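4.2 Where Clean Things Wait

Textbooks on household time use treat laundry as a chore with two states, done and not done. Our participants would like a word with the textbooks. Of the 1649 diary entries that mention laundry, a large share describe a load that had been washed and dried and had then entered a third condition, for which the survey codebook (Bermúdez and Illés) had no code. We added one after the pilot and called it "parked."

Parked laundry is clean. Everyone agrees on this, at least for the first day. It has left the machine and has not reached a drawer, and in the meantime it lives on a surface that was bought for something else. Respondents in Plosska favored chairs. Respondents in Stelturow, where the apartments are smaller and the chairs are already taken, favored beds, with the side effect that the laundry had to be moved every night to a second surface and moved back every morning. One diarist kept this up for 17 days and recorded it each time as "tidying."

The original coding scheme would have counted all of this as housework, and we see the appeal. The diarist was certainly moving things. But a measure that rewards carrying the same towels back and forth will tell us that the least organized homes are the hardest working, a finding that one of the authors found personally flattering and that we nevertheless dropped.

Kozłowski has argued that parking is a problem of storage, and that people with enough drawers do not do it. Our data are unkind to this view. Households in the Huamán sample reported plenty of drawer space, much of it empty, and parked as freely as anyone else. When Agudelo asked them why in the follow-up interviews, the most common reply was a shrug, which we coded as "other."

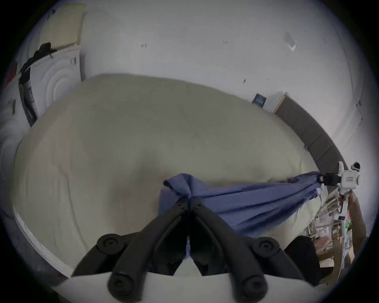 Figure 2. Blue cloth on a bed.

Beds also change how the work gets divided. A chair can be ignored by two adults indefinitely, while a bed forces the question at bedtime, and the diaries show a sharp rise in entries after 10 p.m., many of them short and some of them unprintable. Large items raise the stakes, as they are awkward for one person and invite a discussion of method with two. Smaller pieces are seldom discussed at all. A single rumpled cloth spread across the duvet, as in Figure 2, may be a shirt or a pillowcase, and our coders split on exactly this sort of item whenever the diarist wrote only "the blue one." We settled such cases by entering them under "unspecified textile," now the third largest category in the dataset.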